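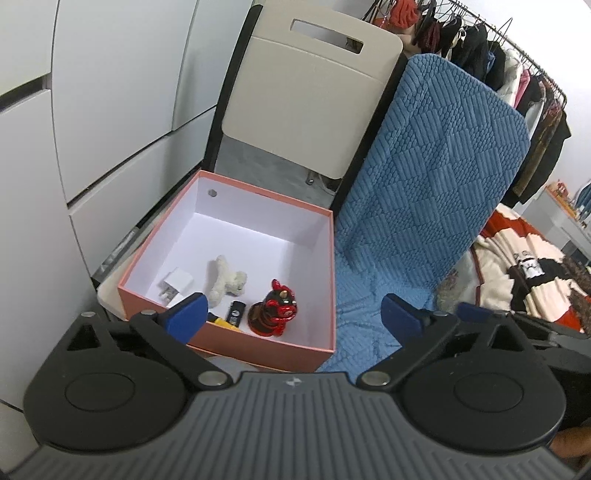

Open Afternoon at Hendadum

Search this site Enter keyword
Shares 16 Comments 10

The June visit covered Hendadum's hand-held gripper, a two-jaw tool with blue finger pads. An operator works it over household items, such as the charger and USB flash drive in an open gift box.

Derek Dunmore, who runs the Pludum project, put the archive at 887 recordings. Each is checked for jaw position before release. Setup takes some 110 seconds.

Nelli Kettunen of Setetti asked about small glossy parts. Dunmore said pad angle matters more than closing force, and that soft toys need a slower approach. The next session is at Grīnberga, at 4 p.m.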